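Small arm on a cloth: what do you count as a reset?

tlobo
We're writing a one-page rule sheet for our pick and place runs at the Todeck shop. Cube on the cloth, box to drop it in, small servo arm. Right now three people reset the setup three different ways and the success numbers don't match. What do you put in writing?

geetha_t
Ours is short.
Arm folded before every run.
Box empty, one cube out.
Hands out of reach before power goes to the servos.
Every run gets logged, including the bad ones. We do 60 per session and the person resetting is not the person scoring.

quaye79
I'd add cloth tension. Wrinkles change how a cube sits. We pull ours flat and clip it at four corners.

RekhaA
Disagree on the clips. If the arm only works on a perfectly flat cloth I want to know that. We leave small creases and write it down. Big folds get smoothed.

quaye79
Then you can't compare one day to the next. We had a session where 17 of 18 misses were on the same fold.

RekhaA
And that told you something. Clipping would have hidden it.

tlobo
Can we settle start position first? Geetha, do you mark where the cube goes?

geetha_t
No marks on the cloth. The position comes off a printed list and we measure from the cloth edge. If your policy uses a camera, tape marks can end up as a cue.

Keerthana R
Same goes for the box. Either replace it when it gets beat up or keep the same one for the whole set, but don't swap in the middle. My start state, before a run:

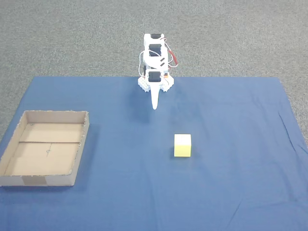
Photo: Keerthana Ramasamy, Jun 10, 2020

Yellow cube forward of the gripper, cardboard tray off to the left, nothing else on the blue cloth. Gripper tip pointing down. I check those against the sheet and then start.

quaye79
Cables? I can see a red wire looping out on the right side. Our rule is everything tied back to the bracket.

Keerthana R
Tie them too tight and you pull a connector at full reach. I leave slack and run the arm through its range once at the start of the day.

geetha_t
Slack is fine by me. Put the range check on the sheet though, with initials.

tlobo
OK, adding the range check and the printed list. Leaving the cloth rule open until you two agree.

RekhaA
Could be August.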